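The Dendthorpe Crossing

The Dendthorpe Crossing is a thriller novel by Clive Furnival, first published by Merniris in hardcover and later in paperback. It is the second of three books about Mirjana Stoyanova, a former customs investigator who works under contract for port authorities. The story concerns a shipment of stolen detonators moved through the fictional harbor town of Dendthorpe under cover of the textile trade. The novel is preceded by The Jendcombe Light and followed by Ballast.

Plot

Stoyanova is hired to audit the bonded warehouses at Dendthorpe after an insurance claim for water-damaged cloth is filed twice by the same carrier. The carrier, Ristić, operates 22 trailers on the night ferry and has no record of earlier claims. On her second night in town the warehouse foreman is found dead in the lock basin, and the harbor police treat the death as an accident.

Stoyanova compares the weight declared on the ferry manifests with the axle readings taken at the weighbridge. The trailers are heavier on arrival than on departure. She concludes that goods are being loaded during the crossing, which takes 49 minutes, and that at least one member of the deck crew must be involved. Her only ally is Hrvoje Kos, a marine engineer who was dismissed from the ferry after reporting a fault in the bow door. 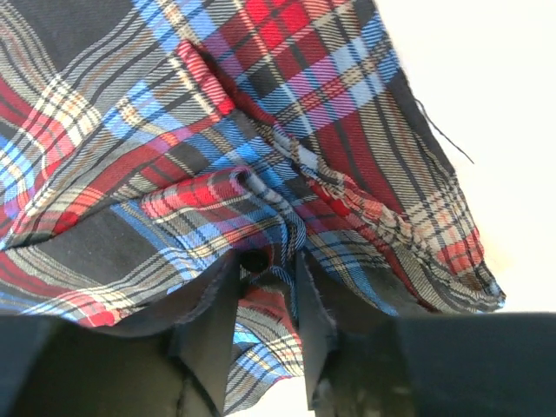 The middle section of the novel is set almost entirely inside the bonded warehouse, where Stoyanova and Kos spend a night opening bales. Each consignment is wrapped in a length of cloth whose pattern tells the receiver what is inside, a method Furnival describes in some detail. Plain gray cloth marks a legitimate load. The detonators travel in tartan, and Stoyanova learns to read the check by its lines: red and blue stripes over black and charcoal, with thinner lines of cream and tan, much like the plaid in the photograph. A single change in the order of the stripes means that the load has been inspected and should be abandoned. She uses this to send the smugglers a false signal, and the third delivery is left on the quay.

The loss of the delivery exposes the buyer, Ilona Szénási, who has been presented up to this point as the insurance company's representative. Szénási takes Kos aboard the ferry and orders the master to sail in a gale with the bow door unsecured. Stoyanova follows in the pilot launch. The final chapters cover the crossing in close to real time. Kos floods the forward ballast tanks to raise the stern and stop the propellers, and Szénási is arrested when the vessel is towed in. The remaining detonators are not recovered, and their absence provides the starting point for Ballast.

Characters

Mirjana Stoyanova - contract investigator. She left the customs service after the events of the first novel and has a partial loss of hearing in one ear, which affects two scenes in the plot.

Hrvoje Kos - marine engineer, aged 36. He appears in all three books.

Ilona Szénási - buyer and principal antagonist. Her earlier career is described only in Ballast.

Nermina Berisha - harbor police inspector. She closes the case of the foreman's death in chapter four and reopens it in chapter nineteen.

Structure and style

The novel is divided into three parts, titled "Declared," "Bonded" and "Released" after the stages of customs clearance. Parts one and three are told in the third person from Stoyanova's point of view. Part two alternates between Stoyanova and Berisha, with each chapter headed by a time of day.
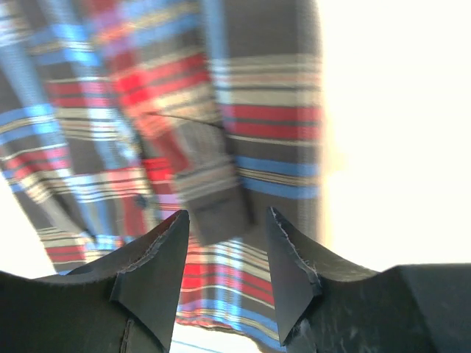

Chapter headings in part two follow the ship's clock, which runs five minutes ahead of the town clock. Berisha's chapters use town time. The difference is mentioned once, in the first chapter, and accounts for the apparent error in the foreman's last recorded movements. The paperback edition added a note on the two clocks after readers wrote to the publisher to report a mistake.

Shipping documents are reproduced in the text at several points. These include two manifests, a weighbridge ticket and part of a claim form. The figures in them are consistent with the narrative, and the reader can work out which trailers were altered before Stoyanova does so in chapter eleven.

Publication

Furnival wrote the first draft under the title Bonded Goods. The title was changed at the request of the publisher. The hardcover had a first printing of 2000 copies, and the paperback appeared on Aug 14, 2020 with a revised map of the harbor. The map in the hardcover had placed the weighbridge on the wrong side of the lock.

An abridged audio version omits the claim form and one of the manifests. It also combines chapters sixteen and seventeen, so that the chapter numbers after that point differ from those in print.

Reception

Reviews of the novel were mixed. The ferry sequence was generally praised for its pacing and its handling of technical detail. Several reviewers found the opening chapters slow and objected to the length of the weighbridge passages. The identification of Szénási as the buyer was described as predictable in some notices, and Berisha's chapters were singled out in others as the strongest part of the book.

See also

The Jendcombe Light
Ballast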